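Print this page | E-mail this page

Kitchen simulation gallery, March update

Welcome to the gallery of our planning and perception work at Plostham. Many readers of the Wiltidow blog asked to see what we are doing between the releases, so I collected the material on one page. I will try to keep the explanations short.

Wiltidow is our motion planner. It takes a goal such as "hand above this object, fingers down" and searches for a path for the seven joints. Before we let it drive the arm in the lab, every change must first pass in simulation. Lieven Bosman wrote the scene generator, and I am responsible for the planner and for the test scripts.

How a test is made

The generator puts a set of household objects on a worktop and changes their places, the surface materials, the wall colors and the light. One night run has 1000 layouts. For each layout the planner gets 50 milliseconds for a first path, and after this it may improve the path until the time limit. In the last run of February, 364 layouts needed a second attempt. This was too much, and most of March went into it.

The reason was found on a Saturday by Lieven. The collision model of the hand was bigger than the hand itself, with a safety margin added two times - once in the robot file and once in the planner settings. In open space you do not notice it. Near a pot or a bottle the planner believed that there is no room. After we removed the second margin, the same run gave 35 second attempts.

Perception in the loop

From version Zavex onward, the planner no longer receives the true object poses from the simulator. It receives the poses which our estimator computes from rendered camera views, with all their errors. Marble is difficult for it, because the veins give edges where there is no object. Thin things which lie flat are also difficult.

The gallery

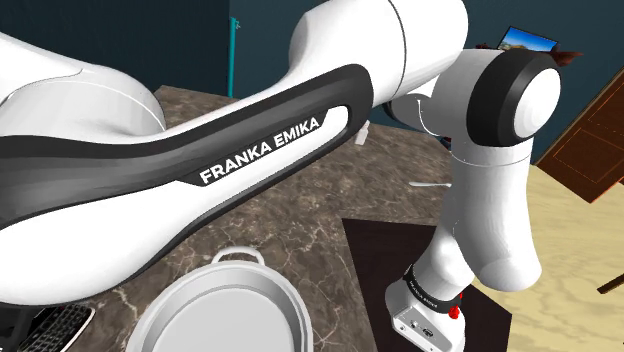 Franka Emika arm in a rendered kitchen layout, with a pot and a keyboard on the marble countertop.

More pictures will follow when the drawer tasks are ready.

Luuk Wuyts

Comments (3)

m_degroot: Do you randomize the friction also, or only the looks?

Luuk Wuyts: Only the looks and the places for now. Friction is on the list.

Van Acker: We had the same double margin last year, it took us much longer to find!

Contact | Copyright Plostham | Back to top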